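Unit 4: Clearing and Resetting a Table
Course notes, Vellholm Hospitality Certificate
Instructor: Yaqin Gu

Reading for this unit: the Nirnel service handbook, chapter 3.

Clearing starts with the small things. Pick up flatware by the handle and keep forks and spoons parallel while you sort them. Look at the finish on each piece. A dull or brownish spoon goes in the polishing tray, even if it has just been washed, and does not go back out beside a shiny fork.
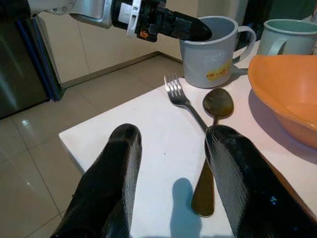 Mugs come next. Lift them by the handle, never with fingers inside the rim. Old labels and stickers are peeled off at the sink. Plain mugs and colored mugs are stacked on separate shelves, no more than 2 high.

Saucers are left until last. When the cups are gone, check the table for a saucer without a partner and match it by color before putting it away. Long tables are wiped from the far edge toward you.

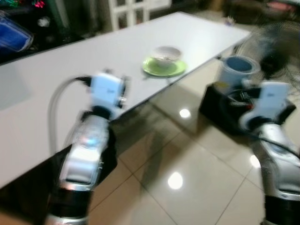

Fig. 2. Light green saucer on the long white table.

For the practical, work in pairs. Boyang Fang and Naa Abubakari will go first. Each pair has 14 minutes to clear, sort and reset one table. Bring your own cloth. Written answers to the chapter 3 review are handed in at the same session.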